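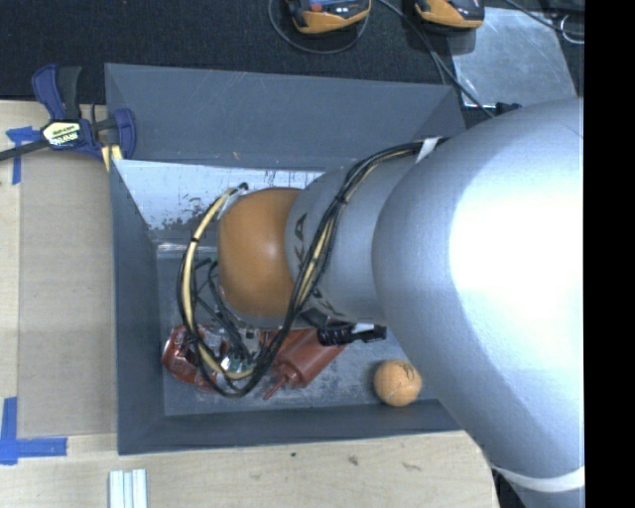 Learning by Hand: Vistport Teaches Its Robots One Reach at a Time

At the Vistport laboratory, the day's first lesson begins at 7:30 in the morning. An operator takes hold of a pair of hand controls, watches the arm over the bin, and guides it toward a red squeeze bottle lying among the other items. Every movement is recorded. When the bottle has been lifted and set down again, the operator begins the next demonstration.

The program, known as Pretenum, has collected 4,000 such demonstrations to date. Its purpose is to teach robot arms to sort mixed household objects without a written set of rules for each one. A ball, a can and a bottle call for different grips, and the laboratory holds that these are best learned from people who already know how to pick them up.

"A person will change the angle of the wrist without giving it any thought," said Gunnel Solheim, who directs the program. "We want that adjustment in the record, together with the hesitation that came before it."

Operators work by remote control for most tasks. For close work against the sloping sides of the bin, they may instead place the arm in a free-moving mode and lead it by hand. Each new operator completes 46 hours of training before any recordings are accepted.

The workstations are deliberately modest. The bin stands on a light wooden tabletop, with a bar clamp at one corner and blue tape on the surface beside it. Cables are tied in a bundle along the arm, with enough slack to let the joints turn.

Hermenegildo Villalobos, who supervises the operators, reviews 200 recordings a month. Failed attempts are kept and labeled separately. He has asked his staff to slow down near the bin walls, where early recordings showed the most abrupt corrections.

Clavesov, the program's industrial partner, will begin testing the resulting software at its Rivera facility in March. The first trial will cover 112 object types, and operators from Vistport will be present to take over the controls when an arm stalls.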